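The White Table

A month of blocks, black tape and scrubbing in a shared workshop

Words by Ro-un Um

I have a confession to make, which is that I spent most of September thinking about a table. Not a beautiful one, either. It's a big white worktop in the Closow workshop in Illau, with holes drilled in it wherever somebody once needed a hole, and I'd been asked to write something about playing with blocks as a grown-up. I thought I'd be writing about the blocks. I kept writing about the table!

I should say I'm a wood person at home. My kitchen table is pine and so forgiving that you could lose an entire breakfast in the grain. White is a different business. Every crumb, every pencil slip, every little grey rub where something has been dragged across it (and things do get dragged) sits there looking at you. On my first morning I went at it with a damp cloth and a bit of washing-up liquid for a good 30 minutes, feeling terribly virtuous, and then I put my mug down and left a ring.

After that I calmed down a bit. I started to like the marks, the way you like the scuffs on a pair of boots once they've stopped being new. What I couldn't stop fiddling with was the tape. There's a strip of black tape stuck down on the white, long and narrow and mostly straight, with a bolt head to one side and another almost touching it near the top. The bolts have gone a rusty tan colour that I'd pay good money for in a paint chart. Get down close and the tape is full of little creases, and it has a tiny pale fleck across it that I tried to pick off with my thumbnail, more than once.

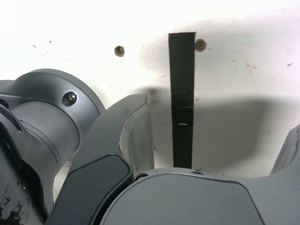

On sticking things down straight

I have strong feelings about tape now. I went home and tried it on my own desk, thinking it'd take a minute, and ended up with a line that wandered like a cow path. So I rang my friend Jeon, who used to mark out floors for school halls, and got a proper telling-off.

Stretching is where I'd gone wrong, apparently. If you pull tape tight as you lay it, it'll creep back later and pucker. You want to stick down one end, unroll a decent length, hold it just above the surface and look along it with one eye shut (you do feel a fool), then lower the whole thing in one go and smooth it from the middle outwards. Wipe the surface first and let it dry properly. And don't press until you're happy, whatever your fingers are telling you.

I used a matt cloth tape from Tastach, the hardware shop by the station, and it took me 6 goes. Six! My cow path is now a reasonably respectable lane. It still has a crease at one end, and I've decided to leave it.

When you do want tape up again, warm it gently with a hairdryer and peel it back low and slow. Any gumminess left behind comes off with a dab of cooking oil on kitchen roll, then soapy water to get rid of the oil. Try it somewhere that doesn't show first, especially on anything painted.

Then there were the cubes

I'd forgotten how good a plain cube is. No instructions, no little pegs, no picture on the lid of what you're meant to end up with. The yellow one is my favourite, a wooden block with its edges just slightly softened, and against all that white it's like an egg yolk on a plate. Red is the bossy one. Green I never know what to do with, so green tends to get pushed out to the far side while I think.

You'd suppose there isn't much to be done with so few blocks, and I did suppose that, and then I lost an entire afternoon to it. Two side by side make a wall, or a bench, or a very short train. Move them a finger's width apart and they look as if they've had a row. I found I minded dreadfully about the gap. Touching is fine and well apart is fine, but nearly touching makes my teeth itch.
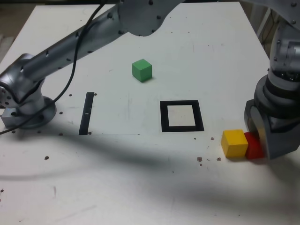

Yellow snug up against red, with green keeping its distance on the scuffed white top.

I've since bought a handful of blocks for home, second-hand, from a box under a stall at the Illau market. A few were grubby, so I wiped them over with a barely damp cloth and stood them on a tea towel by the window overnight. Please don't soak painted wooden blocks! I did that with a set of my niece's years ago and the corners swelled and the paint came up in flakes, and I had to buy her another lot before her mum noticed.

They live on my desk, either side of the tape. My other half moves them when he comes in with the tea and pretends he hasn't. Yesterday I came back to find the blue one balanced on top of the stapler, and I left it there until bedtime.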